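Household Tips: Folding, Tables and Cloths
Notes from the Gresdale Open Day

Published by the Lellura Household Advice Service
June 5, 2020

The Lellura Household Advice Service publishes guidance on the care of clothing, linen and domestic surfaces. The present page was prepared following the open day on automated housework held by Rurnent in Gresdale, at which members of the Service were invited to observe the folding of laundry by gripper and to put questions to the staff on duty.

The programme was divided into 21 short sessions. Most were given over to folding, and the remainder to the setting out and clearing of tables. Visitors were asked to stand back while work was in progress and to hold their questions until the end of each session.

Much of what was explained applies equally to folding by hand. A gripper with two fingers is a strict teacher. It cannot easily smooth a sleeve with the flat of a palm, and any carelessness in the way a garment is laid down will show in the finished fold. The advice below has been arranged under the tasks to which it relates, and readers may turn directly to the section they require.

Before folding

Clear the whole of the surface, including the part that will not be used at first. Garments spread further than expected when they are opened out, and trouser legs in particular tend to reach whatever has been left at the far side.

Sort by shape before sorting by owner. Folding all trousers together, then all tops, keeps the same movements in the hands and produces piles of even width. The piles can be divided between members of the household afterwards.

Close zips and fasten the top button of shirts. Poppers on children's clothing should be fastened at the neck and left open elsewhere, as fastened poppers along a leg prevent the fabric from lying flat.

Allow clothing to cool after tumble drying. Fabric folded while warm takes a crease along every accidental pleat. A few minutes over the back of a chair is sufficient for light cotton; heavier items should be given longer.

Shake each item once, firmly, holding it by the waistband or the shoulders. Repeated shaking does little further good and stretches knitted fabrics.

Choosing a surface

A bed is the place most often used for folding and is among the least suitable. The mattress gives under the hands, the cover moves with the garment, and the person folding is obliged to stoop. A dining table or worktop at hip height is to be preferred.

A round table presents a particular difficulty, in that there is no straight edge against which to line up a hem. The demonstrators recommended working towards the middle of the table and using the pattern of the cloth as a guide where it has one. Stitched lines, checks and stripes all serve the purpose. On a plain cloth, a length of ribbon laid across the table will do as well.

Where a clear protective sheet is kept over the tablecloth, it may be left in place. Fabric slides readily over a smooth sheet, so that a garment can be turned without being lifted. The same quality can be a nuisance at the last fold, when the lower layers may travel with the upper. One hand should rest on the lower layers until the fold is complete.

Tables with a cooking plate set into the top require additional care. The plate must be switched off and entirely cold before any cloth or clothing is brought near it, and it should be wiped and dried beforehand. Splashes of broth and oil settle around a metal ring and are readily picked up by pale fabric. Folding should be carried out on the part of the table furthest from the plate.

Folding trousers with an elastic waist

Pyjama bottoms and other soft trousers were the subject of more questions from visitors than any other garment. The gathered waist is narrower than the hips when at rest, and the resulting bundle is thick at one end and thin at the other. The following method was given.

1. Lay the trousers on their front with the legs together and pointing away from you. Draw the seat seam out flat.

2. Bring one leg over the other so that the outer seams meet. The point of the seat will stand out to one side; tuck it in to leave a straight line.

3. Smooth from the waist towards the hems. Smoothing in the opposite direction pushes loose fabric into the gathers, where it will remain.

4. Bring the hems up to the waistband, stopping just short of it. The elastic should be left uncovered, as this keeps the thickest part of the garment to a single fold.

5. Fold once more, or twice for long legs, and press down with the flat of the hand. Leave the waistband at a corner or along one side, where it can be found without opening the garment.

With a gripper, the fingers are opened wide on the approach and closed only on the layers that are to be moved. The same habit is useful by hand. Pinch the edge between finger and thumb, check that the right number of layers has been taken up, and only then lift.

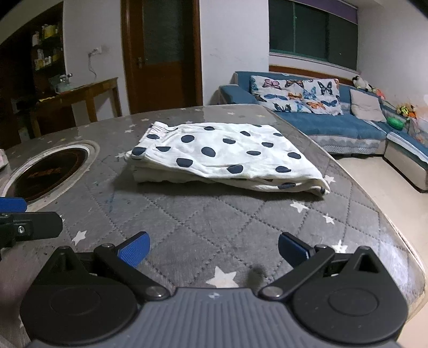

Folding shirts and tops

Shirts should be laid face down with the sleeves spread. Each side is brought in to the middle of the back, and the sleeve is then turned down along its own length. The lower third is folded up, followed by the next, so that the collar finishes uppermost.

T-shirts of thin jersey are better folded in half lengthwise first. The cloth rolls at the edges when it is cut or worn, and a lengthwise fold holds the side seams together while the remaining folds are made.

Jumpers should not be hung. Wool and wool mixtures should be folded loosely and placed at the top of a pile – never beneath denim or towelling.

Towels and bed linen

Towels are to be folded in three lengthwise and then in half, with the folded edge facing the front of the shelf. A pile arranged in this manner may be drawn from without disturbing the towels beneath.

Fitted sheets remain troublesome for people and machines alike, and no sheet was attempted at the open day. The Service continues to advise that one pair of corners be tucked inside the other, and that the curved edges be folded inwards until a rectangle is obtained. A small amount of unevenness is to be expected and does no harm in a cupboard.

Pillowcases may be used to hold the remainder of the set to which they belong. This is of particular help in households with beds of more than one size.

Care of quilted and covered tablecloths

Quilted cloths hold crumbs in the stitching. Brush along the lines of the quilting with a soft, dry brush before shaking the cloth outdoors. Where a care label is present it should be followed; where it has been removed, a cool wash and a slow spin are the safer choice.

Clear covers should be lifted at regular intervals and both sides wiped with a soft cloth and a little washing-up liquid in warm water. Dry the underside fully before it is replaced. Damp trapped beneath a cover leads to a stale smell and, in time, to marks on the cloth.

Ink marks should be dealt with early. Dab with a clean white cloth and surgical spirit, after testing on a corner that does not show. Surgical spirit should not be used on varnished wood or near a source of heat.

Abrasive creams are unsuitable for glossy covers, as fine scratches catch the light and cannot be polished out.

Advice on attending a demonstration

Readers intending to visit a later session may find the following of use.

Garments may be brought from home for folding, up to a limit of 5 per household. They should be clean and dry, with pockets emptied. Items with loose beads, long fringes or trailing cords are not accepted.

Long scarves and hanging jewellery should be removed before approaching the table. Hands must be kept off the working surface until the operator has put the gripper down.

Questions concerning purchase should be directed to the supplier. The Service does not recommend particular machines and holds no information on prices or delivery.

Further sessions and printed guide

A second open day is planned for August and will be held at the Kokkinos building in Gresdale. Places are limited to 220 and must be reserved in advance. The building has step-free access from the rear courtyard, and a quiet room is available on request.

A printed version of this guide has been prepared in a run of 2,000 copies. It contains the folding instructions given above in larger type, together with a washing temperature chart for the inside of a cupboard door. Copies may be collected from the reception desk of the Service during opening hours, or requested by post on receipt of a stamped addressed envelope of A4 size.

Corrections and suggestions from readers are welcome and should be sent in writing to the Lellura Household Advice Service, marked "Folding guide".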